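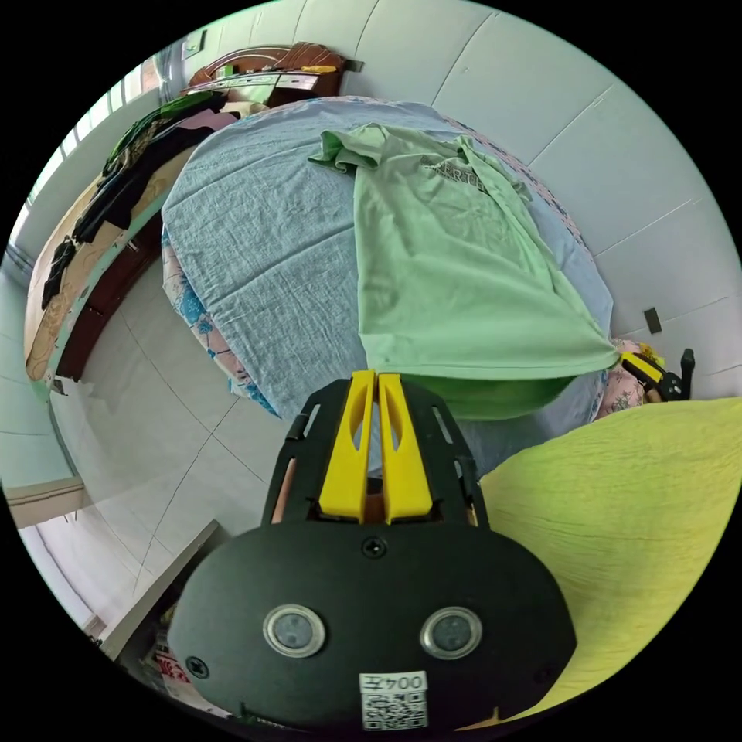 Can a robot learn to fold a T-shirt from recordings made without a robot?

It can learn a good part of the job that way, as long as the gripper people hold while recording closes the same way as the one on the robot arm. The grasps carry over well. The slow smoothing at the end carries over less well, and a small set of recordings from the real arm helps there.

4. Collecting folds in people's homes

Figure 2. View from one hand-held gripper at a bedside, with a light green T-shirt spread on a pale blue sheet. One sleeve is folded up at the top left. Part of the second gripper shows at the right.

I started this project on a table in our lab in Ninoston, and I'm a bit embarrassed by how long I stayed there. The table was flat, the cloth on it was gray, and every policy I trained looked great until I moved the shirt onto something soft. So for the Tulard set I took the grippers out into 29 homes and asked people to fold wherever they normally fold. Plenty of them picked the bed (I would too!), and Figure 2 is typical of what that does to the problem. The sheet has wrinkles of its own, the surface bulges, and the hem of the shirt hangs down over the edge of the bed toward the fingers. A method that finds the shirt by looking for a flat outline has a bad time with that hem.

We ended up with 1,258 usable folds. I threw out a recording if the tracking jumped or if the shirt left the view for most of the clip, and I kept the ones where somebody fumbled a grasp and tried again. Those retries turned out to matter more than I expected, and I come back to them in Section 5.

Each person worked with two grippers, one per hand, and we kept the two video streams separate all the way through training. I tried stitching them into a single wide view early on and gave up after a week. The hands cross, one gripper blocks the other, and the seam lands right on the sleeve you care about. Feeding Teteck the two streams side by side, plus the finger opening for each hand, was simpler and did better on every garment we tested.

The yellow fingers deserve a word. Against most clothes they are easy to pick out, so we could read the finger opening straight from the video and skip a separate sensor. Yellow or yellow-green cloth near the fingers is the awkward case, and our color threshold drifts there. We fixed most of it by fitting the finger outline as well as the color, including the long oval cutout near each tip. If I were building this again I'd probably print a second color and swap as needed.

Lighting was the other surprise. Bedrooms have windows, windows are bright, and exposure swings a lot when the hands turn. I locked exposure for the first batch, which gave us lovely steady colors and some very dark corners. After that I let it float and added brightness changes during training, and the trouble mostly went away. The first batch is still in the set, because throwing it out made the results on dim rooms worse.

For training, we ran 4,000 steps of warm-up on single grasps before showing the model any whole folds. Skipping the warm-up gave us a policy that waved both arms over the shirt very confidently and never closed its fingers. With it, the first grasp usually landed on cloth, though picking up the sheet along with the shirt is still our most common failure on beds. We score that as a miss even when the fold comes out fine, so the bed numbers in the next section are on the strict side.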